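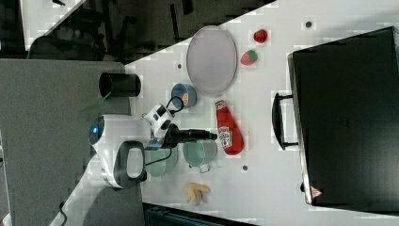 Teaching by hand vs teaching over a link - is either worth the bother?
Board: Automation at work > Arms and grippers

mossgate_lad
We've been offered a choice at work and I'd like opinions from people who aren't selling anything. The job is kitchen-type handling: bottles, cups, plates, fruit, put this there. One supplier (Kostum) wants us to grab the arm and push it through each task. The other (Favuvow) wants somebody sat at a desk with a second controller, steering it from across the room. Both say a few days of this and the thing will "pick it up". I've been around machinery long enough to doubt that. Which one wastes less of my time?

tinribs
Neither, if by "pick it up" they mean it copes with a bottle lying the other way round. Ask them how many goes they want from you per task. We were told a handful. It ended up at 2,000 before anyone would put their name to it, and that was for moving cups.

hobday_k
2,000 sounds a lot for cups. What were you using?

tinribs
Evgate, two arms, remote. And it was a lot. A good half of them got binned as the person steering had dithered, so the arm learned to dither as well. It would get to the cup, stop, wobble about and then grip.

pennywhistle
I did the hand-guided sort for most of last winter and I'd still pick it over remote. You feel the weight in the gripper. When you're closing on something soft you know when to stop. Over a link you're squeezing a trigger and hoping.

mossgate_lad
But doesn't your own arm end up in the camera's view? That was Favuvow's big selling point against it.

pennywhistle
Yes, and it's a fair point. We got round it by recording the moves with one of us pushing, then playing them back with everyone stood clear and keeping the pictures from the second run. Takes twice as long. Works fine so long as every object goes back where it started, and round things don't like to.

dray_horse
I'd argue against that. If you play it back, you lose all the little corrections, and those are the bits you want. The person nudges left when the bottle rolls. On playback the bottle rolls some other way and the arm carries on like nothing happened. We had one close on thin air and carry it very carefully to the plate.

pennywhistle
Then you bin that one. Same as tinribs did.

dray_horse
If you spot it. We had 3 people checking and still let bad ones through.

sandlewick
I steer remotely for a living, so take this as you like. The first week is awful for everybody. You've no feel for depth and you come down on top of things. After that most people are all right. What goes wrong is the laying out. People put the bottle in the same place each time without noticing, with the label facing them, and then they're shocked when the arm can't manage it lying on its side. Lay things down. Turn them. Bunch cups together so the gripper has to get in between.

mossgate_lad
Fair enough. Favuvow quoted us 95 per cent success on "everyday tabletop items". Does that square with what you see?

sandlewick
On their table, with their cups, I dare say. Ask whether the items were in the training. Then take your own along.

tinribs
And ask what counts as success. Ours counted a cup as "placed" if it was let go of over the right spot. Upright didn't come into it.

hobday_k
Bit harsh on the whole lot of it, this thread. We've got one doing fruit into bowls, taught by hand, and it's been no trouble since October. Narrow job, same fruit, same bowl. I wouldn't ask it to do anything else but I didn't buy it for anything else.

dray_horse
Same fruit, same bowl. You could have programmed that the old way in an afternoon.

hobday_k
You could have. I couldn't, and I didn't have to pay anyone who could.

mossgate_lad
That's the first good argument I've heard for it. Has anybody dealt with Ozoliņš? They do a mix, push it by hand for the rough path and then steer for the grip.

pennywhistle
Only seen it demonstrated. The swap between the two was clumsy, the arm gave a jolt each time. Might be better by now. I'd want 2 days with it on my own bench before signing anything.

mossgate_lad
Right, I'll ask for that. Taking our own bottles and cups, and I'm setting the table myself.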